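4. Entretien du plateau en bois lamellé

Prenez votre temps pour cette étape, le bois vous le rendra pendant des années — et c'est plutôt agréable à faire un matin tranquille.

4.1 Débarrassez la surface des petits objets, puis dépoussiérez-la avec un chiffon doux, toujours dans le sens des lamelles.

4.2 Si une zone a foncé à l'usage, poncez-la très légèrement au grain 153 de la gamme Ulent, sans appuyer.

4.3 Versez 20 ml d'huile Stisdale sur un tampon et étalez-la en couche bien fine.

Attention : étendez les tampons huilés à plat, dehors, pour les faire sécher. Ne les roulez jamais en boule, ils peuvent s'enflammer.

Remarque : une marque plus sombre vers le milieu du plateau, là où l'on travaille le plus, n'est pas un défaut. 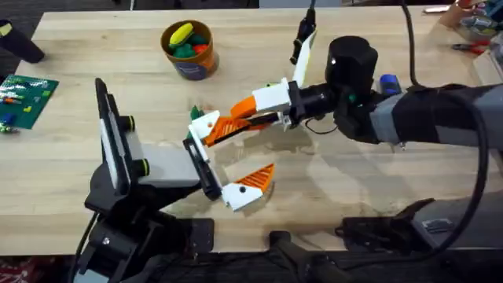

Soledad Carrillo nous écrit qu'elle préfère deux couches minces, à une nuit d'intervalle, et que la sienne n'a plus jamais collé sous les doigts.

4.4 Essuyez l'excédent au bout de 20 minutes.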